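Inside the Old Stodine Workstation

We finally cleared off the long bench at Kombo and gave the old Stodine workstation the afternoon it deserved. It has lived under a desk in our Prondberg office for years, humming away through more than 327 backups (I kept a log, yes!), and I had never once taken the side panel off just to have a good look around. I'm so glad I did, and I hope you enjoy poking about in it as much as we did.

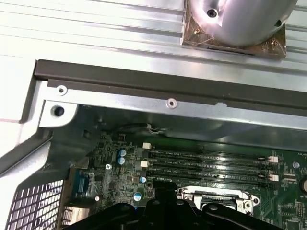

Big silver heatsink up top, with four black memory slots down on the green board. I do love those long fins.

The plan for March is to fit two more memory modules and give the fins a gentle going-over with a soft brush, and after that it goes back to work at Flela, where they have a nice cool corner waiting for it. If you have one of these at home and you've still got the manual, please drop us a line, as ours is missing page 19.

Posted 5 February 2020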